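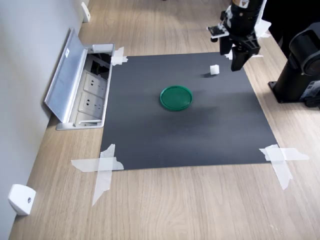 Black mat taped down on the table, white wall to the left.

Diary > March > Monday

Up at 5:40 because the radiator was knocking again. Made coffee and stood in the kitchen until it got light. There was frost on the car but it came off with the wipers.

I walked to Jistgate before work to return the library books. The drop box was jammed, so I had to carry them around all day. Two of them are hardbacks. The bridge is still closed on the town side, and the detour past the old tannery adds a good ten minutes. I don't mind it in the morning. Coming home with the books and a bag of potatoes I minded it.

The gas bill came. It was 59 dollars more than last month, which I expected after the cold spell. I wrote it in the book and moved the difference out of the vacation money. That leaves 2000 for the trip to Skivberg in the summer, and the train alone will take a big piece of it. I may go by bus as far as Hepburn and stay there one night. The last time I was in Hepburn everything closed at six and I ate crackers for supper, so I would have to plan better.

Lunch was soup. Work was slow. I spent most of the afternoon on the parts list and got as far as line 2394 before I quit for the day. My eyes were tired. I should ask about new glasses but I keep putting it off.

After supper I pulled out the letters from the Vitevcombe years and sorted one shoebox. Most of them are about weather and who had a cold. I used to write home every week then and I can't think what I found to say. There was one long letter about a boat trip I have no memory of at all – the wind, a sandwich going overboard, the walk back from the landing in borrowed shoes. I read it twice. I put it on top of the pile so I can find it again.

Rain started at nine. The gutter over the back door is leaking in the same place as last fall. I put the bucket under it and went to bed with the window open a little.

Tomorrow: books, stamps, call about the gutter.

3 comments | 1 share

Contact | Back to top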